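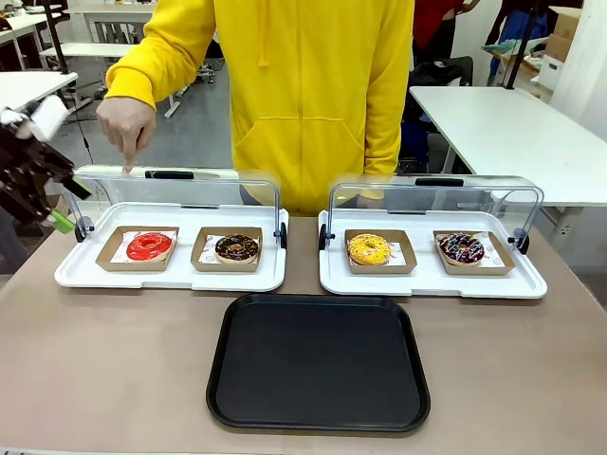

*Choosing a donut by pointing. Four donuts, two trays with open covers, one black tray for serving.*

# How to test if a robot arm can serve a donut

Many people ask me if machines can do the small chores yet, at home or behind a shop counter. My answer is always to try one chore and write down what happens. This page explains how to do it with donuts, because they are cheap, soft and easy to spoil with a bad grip. If the arm can bring you a donut with the glaze still in good order, it can probably learn to serve other bakery things.

I use the name Levby for my test sheet, so when I write "a Levby run" I mean one full try from the pointing to the donut on the tray. This version of the page is from June 2021.

## What you need

- one robot arm with a two-finger gripper (two arms are better, but one is enough to start)
- soft pads for the fingers
- display trays with clear covers that can stand open
- small paper boxes, one for each donut, with paper inside
- one serving tray with a raised rim, in a dark colour
- a table at normal working height, and some free floor on the customer side

I recommend donuts that look very different from each other. A red glaze beside a dark chocolate one is good for the first day. Two dark chocolate donuts with different toppings are for later, when you want to make the test harder.

## Step 1: Set the table

Put the display trays side by side, with the hinges toward the customer. Place the serving tray on the robot's side. Do not put it too close to the display trays. The arm needs space to turn the wrist, and the beginner's mistake is to make everything neat and tight like in a real shop.

Open the covers all the way for the first 42 runs. I know a real counter would keep them closed. Opening a hinged cover is a separate chore, and for a gripper it is a more difficult one than the donut itself. If you mix both, you will not know which one has failed.

## Step 2: Decide how the customer asks

There are three ways that I have tried: a typed order, a spoken order, and pointing with the finger. Pointing is the most natural for people and the hardest for the machine. Ask the customer to hold the finger still until the arm begins to move. A person who points and then takes the hand away quickly will often get the neighbour's donut.

## Step 3: Grip the box and leave the donut alone

Tell the arm to take the paper box by two opposite sides. Never let it close on the donut. The force must be low. I start with the lowest setting and go up in small steps until the box does not slip. Inness, the bakery which sells me the boxes, has a stiff type and a thin type. Take the stiff type. The thin one bends in the middle when lifted, and then the donut slides to one end.

Check also the wrist camera before each session. When the fingers come near the cover, they hide a part of what you want to pick up, and the arm must remember where the box was.
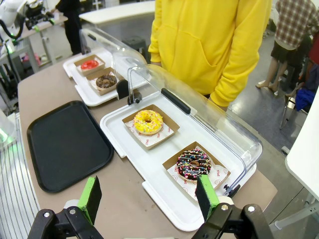

Miltora wrote to me under the first version of this page that the covers are the real question, and that a robot which needs them open all day is no help to a shop with flies. I agree with this. A second remark in the same message was that a shop worker would do the whole order in 4 seconds. I agree with this also, and I did not find any arm which comes near to it.

## Step 4: Put down and let go

Lower the box until it touches the serving tray, wait a moment, then open the fingers slowly. If they open quickly, the pads can drag the box to one side. Move the arm straight up before it goes back, so it does not catch the rim.

## Step 5: Write the result

For each run, write only these things:

- right donut or wrong donut
- glaze damaged, yes or no
- did a person have to help
- time from the pointing to the release, in seconds

Do 100 runs before you say anything to anybody. My own first set had 70 good ones, and most of the bad ones were the wrong donut. The dropping was rare. In April I did a set in the evenings of Ramadan, so that my friends who were fasting could eat the results, and I can recommend this timing. Hungry people point very clearly.

## So, can it do the chore?

With open covers, stiff boxes and a patient customer, yes, slowly. With closed covers, not on my table. I would not leave the arm alone with a queue of customers, and I would keep a person near the stop button the whole time. The next sheet will be for closing the covers after serving, and I will add it here when I have the full set of runs.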